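Civeck Puts Two-Arm Bralberg Kit on Sale, Publishes the Failures Along With the Price

February 22, 2019

Civeck today opened orders for Bralberg, a two-arm tabletop kit for sorting and putting away small hand tools and kitchen utensils. The company is asking buyers to read the test log before they read the brochure.

Two-arm kits have been sold to labs and small shops for years on the strength of short videos, most of them sped up and few of them showing a miss. Civeck did not want to add another. The Bralberg log covers 787 attempts at picking up a utensil and placing it in a tray, run on one table by the company's own staff. The arms dropped, missed or misplaced the item in 104 of them. Thin table knives were the worst of it. Spatulas with thick handles gave the least trouble.

"I have bought kits like this, and I have been let down by kits like this," said Barrett Fitzsimmons, product lead for Bralberg. "If you run a kitchen and you think this will empty your dishwasher, please keep your money. It moves spoons and spatulas from a table into trays, and it does that slower than you do."

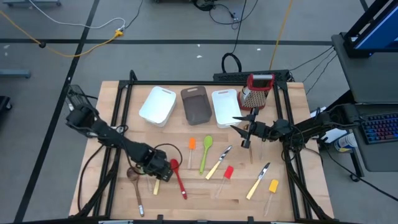 Bralberg ships as two arms, two grippers, cabling and the Cernesine control software. The table, trays and computer are up to the buyer. Civeck would like to call setup simple, but its first outside tester, the Rosenthal teaching workshop, spent most of two days on it, and a good part of that went to cable routing. The setup guide has been rewritten. Whether the new version is any better will be known when somebody outside the company has used it.

Cernesine lets an operator guide the arms through a task and play it back. Civeck makes no claim that the software learns a task in general. Move the trays far enough and the operator will have to teach it over again. An update meant to loosen that limit is planned for July, and the company suggests that no one place an order on the strength of it.

The kit costs $2,200 per arm, sold in pairs only. Support is by email, with replies within 24 hours on business days. Gripper fingers are treated as wear parts and are not covered by the warranty after the first set.

The full log, with the failed attempts left in, comes with every quote and can be requested without one.

About Civeck
Civeck makes tabletop automation kits for workshops, schools and small labs.

Press contact: Barrett Fitzsimmons, Civeck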